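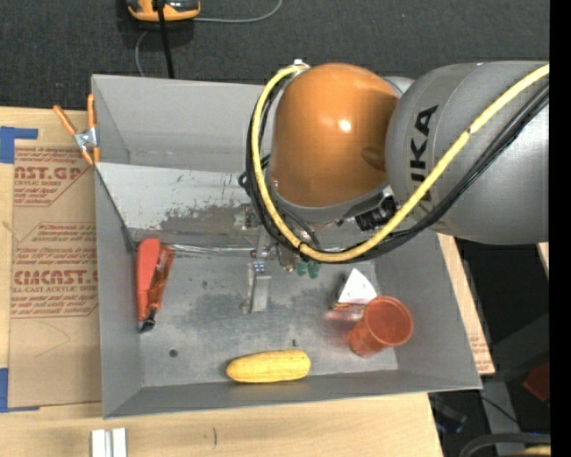
Trevik 2 is out, and you can download it now

Stisivstead, 1/28/22

Hi, Karlijn Willems here. I run the planning team at Miltar, and today I get to tell you that version 2 of Trevik, our grasp planning software, is ready for everyone. I've been looking forward to writing this one since August!

If you haven't met Trevik before, it sits between your depth camera and your robot controller. It looks at a pile of stuff in a bin, works out which thing to go for and how to get hold of it, and then plans a path for the arm that keeps the wrist and fingers off the bin walls. We started it in 2020 as a small tool for our own lab, and the first version showed its age (anyone who edited those config files by hand has my sympathy).

So what's new? The big one is mixed bins. Version 1 wanted to know what it was picking. Version 2 doesn't ask for a model of each item, so you can put a plastic cup in with an ear of corn and a hand tool and let the planner propose grasps for all of them. Our test set now has 118 everyday objects in it, and I've personally gone through the grocery store with a shopping list that got me some looks at the register.

The second one is my favorite, and it's cable checking. Arms in real labs have hoses and cables strapped along the outside, and the old planner only knew about the bare arm. It would happily choose a wrist angle that pulled a cable tight against a joint. Now you can draw a rough sleeve over the parts of the arm where your cables run, set a bend limit, and Trevik throws out any path that breaks it. It adds a bit of planning time, 42 milliseconds per grasp on our lab computer, and you can switch it off.

We also rewrote the way Trevik handles bin walls. Sloping sides used to get treated as straight ones, which meant anything lying near a corner was mostly ignored. You can now enter the slope yourself or have it fitted from one scan of the bin with nothing in it. Clear and shiny things are still hard. We've made the planner more careful around gaps in the depth data, but please test with your own items before you count on it.

"The part I wanted was the replay window," says Hanneke Hoekstra, who looks after our test cells. "When a pick goes wrong I can step back through the last 100 plans and see which grasp it liked and what score it gave. I used to add print statements for that."

Trevik 2 comes with a driver for KUKA arms, plus a plain socket interface if you'd like to write your own for something else. Old project files open fine, but gripper files need to go through the converter in the tools folder first. Do that before you start the service, or it'll complain and quit.

The Sugiyama camera calibration add-on isn't in this release. We're still fixing it and it will come as a separate download.

Current license holders get version 2 at no extra cost. Log in to your Miltar account and look under Downloads. New users can ask for a trial key on the same page.

Press questions can come straight to me, Karlijn Willems, at the Miltar office in Stisivstead. I'm happy to set up a call or show you the planner running.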